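In praise of the ten-minute glove check

Print this article
E-mail this to a friend

Every workplace has a piece of equipment that everyone uses and that no job description mentions. Ours is a glove.
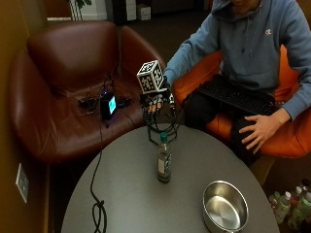 I have spent enough of my working life around robots to know where the money goes and where the faults come from, and the two addresses are seldom on the same street. Our cell has a perfectly respectable arm in it, sold to us by Tronance with a brochure, a handshake and a service plan. The arm gets its grease on schedule. It gets its bolts checked, its brakes tested and a little sticker with initials on it. If it so much as clears its throat, a form is filled in.

The glove teaches the arm what to do. A person puts it on, moves an object, and the hand on the end of the robot is supposed to learn the same trick. The glove has wires, sensors at the fingertips and a printed cube on the back so that the camera can work out where the whole business is in space. It has more ways of going wrong than the arm has parts you could name, and until February its maintenance plan consisted of putting it down gently.

I want to argue that this is backwards, and that most teaching cells are run the same way. We service the thing that looks like a machine. The thing that looks like clothing we treat like clothing, which in my house means ignoring it until a hole appears.

Take the cube. It is a box with patterns stuck on it, and it looks like something brought home from nursery, so it is handled accordingly. Yet every recording we make hangs off it. If it sits a touch crooked on its mount, the camera will report the hand in the wrong place all afternoon, with complete confidence and to several decimal places. The arm will then reproduce the mistake faithfully, and somebody will open a ticket about the arm.

We had precisely this argument at the end of last winter. The robot kept closing its fingers short of the object, like a man feeling for his glasses on the bedside table. For 8 working days the arm was the suspect. It was recalibrated. Its wrist was taken off and put back. Xu, the firm that supplies our gripper, sent a replacement fingertip, which we fitted, admired and took off again. The culprit was a screw under the cube mount, a quarter-turn loose. I have seen the invoice for those 8 days and I have seen the price of the screw, and I'd rather not put them in the same sentence again.

Then there are the cables. Cable on a glove leads a hard life. It is flexed at every knuckle, dragged over table edges, caught on chair arms and coiled up at home time by whoever wants to catch the bus. It rarely has the decency to break. It goes faint first, so that one finger drops out for an instant when the wrist is bent a certain way, and the software helpfully smooths the gap over. You can record 1,000 demonstrations with a cable in that condition and get a robot with a slightly lazy ring finger.

The people at Prallura, who write the software we use, will tell you that it flags bad data. So it does. It puts up a small amber triangle, which we all learned to dismiss in the first week, in the way one learns to dismiss the seat-belt chime when there is shopping on the passenger seat.

What I propose is dull, and I am quite proud of how dull it is. Before anyone records anything, the glove gets 10 minutes. Put it on and make a flat hand, then a fist, then touch each finger to the thumb, watching the screen the whole time. Bend the wrist both ways and do it again. Wiggle every connector at the box end. Press the cube with a finger, and if it moves, stop. Wipe the printed faces with a dry cloth, as a thumbprint in the wrong place will do as much harm as a loose screw. Last of all, set an object on the table, reach for it, and see whether the hand on the screen gets there when yours does.

Write it down, too. The arm has a logbook and the glove ought to have one, with a line for each cable changed and each sensor swapped. Ours is a school exercise book on a string. We had 70 entries in it before anyone wrote something rude, which I take as a sign that it is being read.

The objections are familiar. Ten minutes is a long time, I am told, by people who spend longer than that choosing a mug. The more serious complaint is that a person wearing the glove will notice if something is off. I used to believe this. But the hand is a forgiving creature. If the fingers on the screen lag, you slow down to suit them, and if a sensor pinches you hold that finger oddly and forget you are doing it. By mid-afternoon the operator has adapted beautifully to the fault, and the robot is learning the adaptation.

There is a grander answer on sale, naturally. Gedano would like us to lease a stand on which the glove checks itself overnight, and perhaps one day we shall. I notice that the stand comes with a maintenance schedule. I asked who looked after it and was told it needed very little attention, a phrase I last heard applied to the glove.

In the meantime I would settle for two spare cables in a drawer, a screwdriver of the right size tied to the bench, and a sticker. The arm has a sticker. I don't see why the part that does the thinking should go without, and I have already printed a sheet of them.

Print this article
E-mail this to a friend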